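Pre-session check, remote control demonstrations in simulation
Station 2, Endlow. Checked by Fenna Koster, comments by Canan Sezer. September.

1. Stop button tested before the hand controller is switched on. OK.
2. Controller cable clear of chair wheels. Failed, retaped, OK.
3. Wrist view live, fingers in sight. OK. 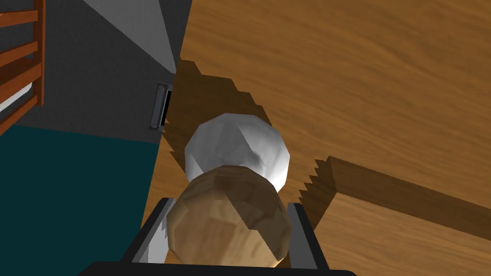 Item 3: wrist view, wooden ball between the fingers.

4. Grip released between tasks. OK. Raelene Rutherford let go of the trigger too fast in demo 324 - repeat it.
5. Operator break after 15 minutes. Not kept. Josefien to set a timer.
6. Approach speed on low setting near raised edges. See comment.
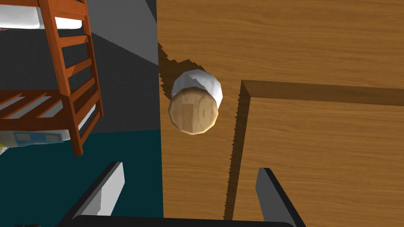 Low speed has to be chosen by the operator, as Pludar does not switch to it by itself. Anas Ouazzani was still on normal at the start of his turn. With the fingers wide open and the right one over the raised panel, as in this view, go to low before moving on to the cylinder. Item stays open until the setting is on the start screen.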